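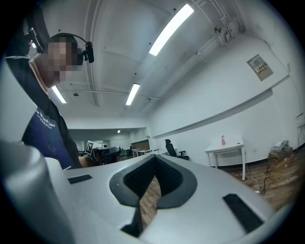

2022-03-12

Me he levantado tarde y con el cuello torcido. He puesto café, he abierto la ventana de la cocina y he vuelto a cerrarla enseguida por el ruido de la calle. Tenía pensado terminar hoy el cuarto de trabajo y al final he terminado la mitad, que ya es algo.

El problema son los cajones. Cuando me mudé desde Branow metí todo en cajas de cualquier manera y luego pasé las cajas a los cajones sin mirar. En el primero había recibos, pilas, dos cintas métricas y las llaves de un candado que no tengo. Las llaves las he tirado. Los recibos los he ido separando por año hasta que me he cansado, y los de antes de 2019 han ido a una bolsa para romperlos otro día.

Apareció la factura del armario de Gudeck, 1,043 en total con el transporte. No me acordaba de que hubiera costado tanto. La he guardado en la carpeta verde porque la puerta izquierda sigue sin cerrar bien y quiero reclamar antes de junio. Mebrat dice que es una bisagra y que lo arregla él con un destornillador, pero lleva diciéndolo desde las Navidades.

A media mañana llamó Hawi Ambaye. Quería saber si le guardo la mesa plegable o si puede pasar a recogerla su hermano. Le he dicho que pase cuando quiera, a partir de las cinco. Hablamos un rato de su piso nuevo, del casero y de lo que le piden por la plaza de garaje - 3,000 de entrada, una barbaridad para un sitio donde el coche entra justo. Me ha dicho que no la va a coger. Me parece bien.

Luego seguí con el segundo cajón, el de las cosas pequeñas. Bolígrafos, rotuladores, un cepillo, tubos de pegamento secos, gomas. Los rotuladores los probé uno a uno en el reverso de un sobre y me quedé con los que pintaban. Guardo demasiadas cosas de estas. Cada vez que ordeno me propongo no comprar más y luego paso por Gashaw a por sobres y salgo con una bolsa entera. 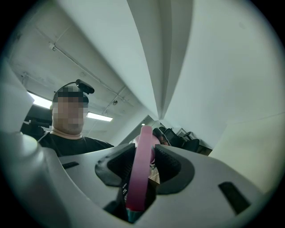
Lo que vale lo he puesto en el bote alto, y lo demás en una caja de zapatos que he dejado debajo de la estantería. Quería ponerle una etiqueta pero no encontré el rollo. Seguro que está en el tercer cajón, que ni lo he abierto.

Comí lentejas de ayer. Estaban mejor que ayer. Después bajé la basura, el papel por un lado y los tubos de pegamento por otro, y en el portal me encontré con Rüdiger Gerlach, que subía con la compra. Me preguntó por la reunión de la escalera y le dije que no pensaba ir. Él tampoco. Me recordó que todavía tengo su taladro, así que lo he dejado junto a la puerta para no olvidarme otra vez.

Por la tarde he pasado la mopa por el suelo y he movido la mesa un palmo hacia la ventana. Se gana luz y se pierde el enchufe, habrá que poner un alargador. Mahlet Moges me recomendó uno de la marca Cotstead que tiene interruptor, mañana miro el precio.

El hermano de Hawi vino a las seis y media. Se llevó la mesa, no quiso café. Con la mesa fuera el rincón parece más grande y he pensado en poner ahí el sillón, pero primero tengo que medir. Una de las dos cintas métricas está rota, cómo no, así que he usado la otra y no me he apuntado las medidas. Habrá que repetirlo.

Me duele menos el cuello. He leído cinco páginas y se me cierran los ojos. Para mañana: el tercer cajón, el alargador, devolver el taladro y llamar a Mulugeta Tsegaye por lo del seguro, que ya le debo la llamada desde hace una semana.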